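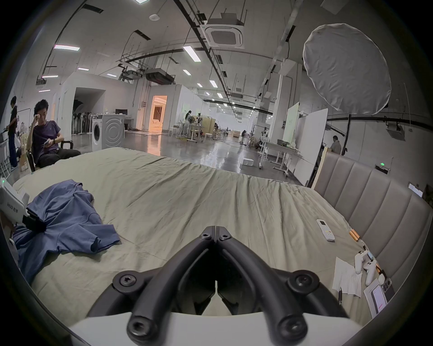 Gripper fingers over the covered bed, with a blue T-shirt at left.

Setting Up and Maintaining the Hand-Held Grippers at the Garment Station

These instructions apply to the paired hand-held grippers used for garment handling at the Brestulow site. They are to be followed at the start of each session and whenever a unit has been opened for repair. Allow 15 minutes for the full procedure.

Before you begin

Switch both units off. Place them on a flat surface with the fingers facing away from you. You will need a hex key set, a lint-free cloth and the station log.

Step 1. Check the finger screws

The curved black fingers are held by hex-socket screws. Begin with the screws closest to the body and work outward to the upper joints. Tighten each one until it is snug, then open and close the fingers by hand. The movement should be even on both sides. If one finger lags, loosen its upper joint a quarter turn and test again.

Step 2. Clean the tips

Wipe both tips, including the inner faces. Cotton garments leave lint in the joints, and a buildup there will keep the fingers from closing fully. Do not use oil on the tips – it transfers to the fabric.

Step 3. Prepare the surface

Pull the cover over the work surface and smooth out the larger creases. Lay one T-shirt on it and bring the open fingers down toward a hem. The tips should reach the cloth together.

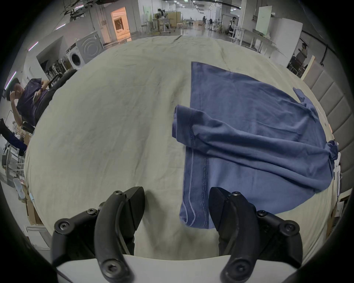
Rezaul Ranasinghe has asked that operators repeat the closing test after the first 60 grasps, as a newly tightened upper joint can settle and leave the tips out of line. The test has been part of the procedure since November.

Step 4. Test the pair

Power on both units and wait for the indicator light. Take one corner of the garment in each gripper, lift it slightly and hold. If the fabric slips on one side only, return to Step 1 for that unit. If it slips on both, clean the tips again before making any adjustment.

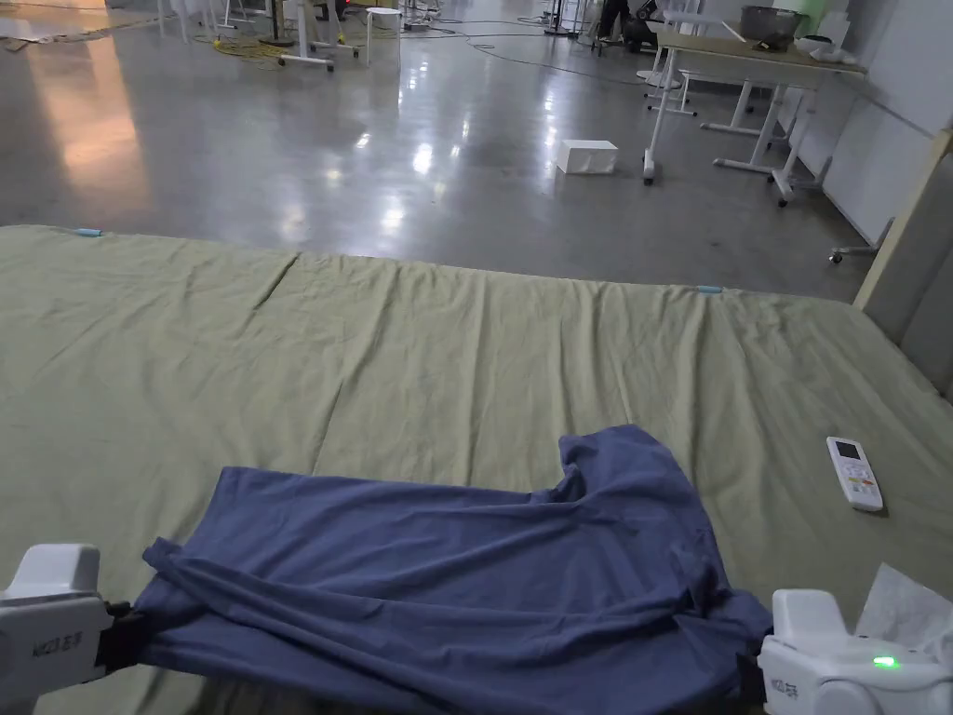 Two-handed hold on the near corners of the garment.

Step 5. Record the work

Enter the unit number, the screws adjusted and the result of the test in the station log. Units that fail twice go to Hortensia Ospina for repair under work code 388, with the log page attached.

Procedure last revised May 2, 2020.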